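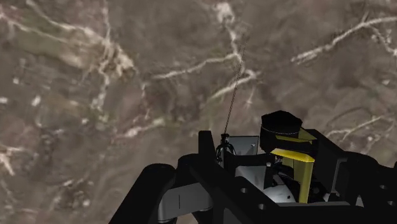
Three evenings into Trollwood, the kitchen simulation pack from Midalmont, and I'm having a lovely time with it. I want to go through what you get, because the shop page is a bit thin. The bit I keep coming back to is the close-up view by the gripper. All those black housings and yellow plates are modelled, and there's even a thin dark cable running up across the brown marble. I didn't expect anyone to bother with a cable!

2/ The pack gives you one kitchen, one arm and 117 objects to drop on the worktop. Install was painless on my old desktop (65 minutes, most of it downloading while I made tea). You pick a task, hit reset and the objects get shuffled about for you.

3/ My favourite thing so far is the small round stuff. Getting the fingertips to close on something smooth without shoving it off to one side is proper fiddly, and I've been tweaking the approach height all week.
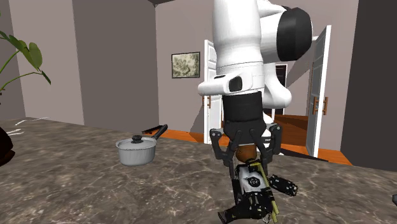
4/ Once I'd slowed the last few centimetres right down it got much better. I ran 200 grasps overnight and 86 of them counted as clean lifts. Not brilliant, but those are my settings and I'm still learning. Nahuel Ojeda has a nice set of starter values on the Barrientos forum, go and pinch those first.

5/ Grumbles: the marble goes soft and smeary when you get close to it, and the manual skips the whole section on saving your own layouts. I found the menu by clicking everything.

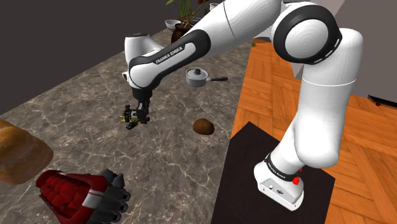 Figurine-like thing in the gripper, potato and saucepan still on the worktop.

6/ Next up is the Wistau add-on, which swaps in a different worktop and more awkward shapes. It's due in June and I've already cleared some disk space (goodbye, old holiday videos). If anyone has got the early build running, tell me how the lids behave, please!

7/ Happy to share my config too, will tidy it up and post it Friday.

Home Explore Lists Saved Profile
Search posts and people Go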